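4.3 Comparing finger pads on the hand-held grippers

Jerar ships the hand-held gripper with smooth pads fitted and textured pads in the bag. The sales sheet says the textured set improves grip "across all objects." We have not seen that, so run your own comparison before you change every unit.

1. Fit the same pads to both fingers. Mixed pairs tell you nothing.
2. Close the jaws by hand and check that the pads meet flat.
3. Set the camera exposure by hand. Auto exposure drifts when you lean over a bin.
4. Pick and release each test object 40 times, then swap pads and repeat.
5. Log every drop, including the ones you think were your fault.

Note: Rafia Pirzada got 75 clean picks in 100 with the textured pads and the same score with the smooth ones, on cartons only. Onni Jääskeläinen still prefers the textured set. Try both.

Caution: Do not overtighten the pivot screws. A stiff joint feels precise and hides a bad pad.

Choice of test object matters more than the pad, in our view. Foam blocks flatter any gripper and should never be your only test. Thin, slippery and half-crushed things are harder, and an ordinary wastebasket supplies plenty of them - an empty blister pack lying among crumpled clear wrappers is a fairer trial for the blue textured pads than anything in the Jerar sample kit. If two people are working over one bin, agree who goes in first and keep the open jaws clear of the rim.

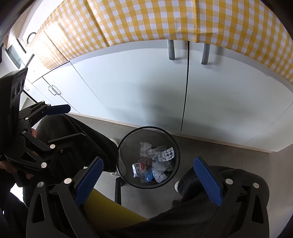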